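Stuck drawers, squeaky hinges, the usual

Had a few questions on this after Tuesday so quick notes, in no order.

Sticky wood drawer: pull it right out, rub a candle stub along both runners. Wipe off the crumbs. Done.

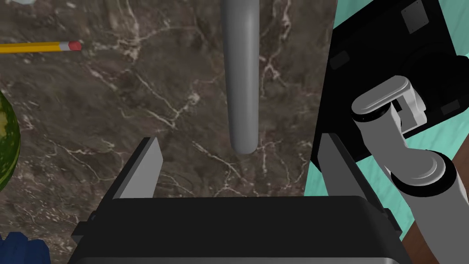
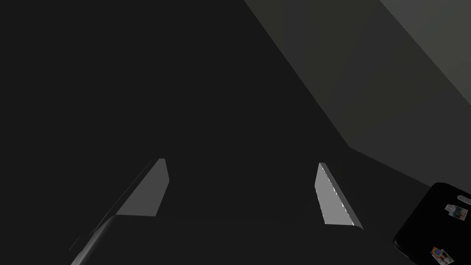
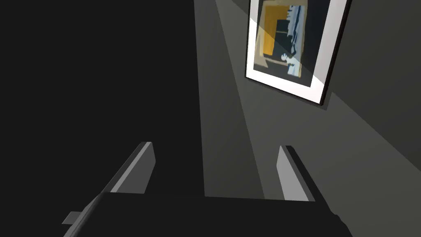
Still sticking? Sand the bottom edge, 120 grit, light passes. Check it, sand again. Dont go mad, you can't put wood back.

Squeaky hinge. Tap the pin up, wipe, smear of petroleum jelly, tap it down. Cooking oil goes gummy, skip it.

Loose knob screw - dab of clear nail polish on the threads, 2 minutes, tighten.

Stripped hole: toothpicks and wood glue, snap off flush, leave overnite. Édgar Quispe uses golf tees for the big ones. Works too.

Musty smell, bowl of baking soda, shut the drawer, leave till the weekend.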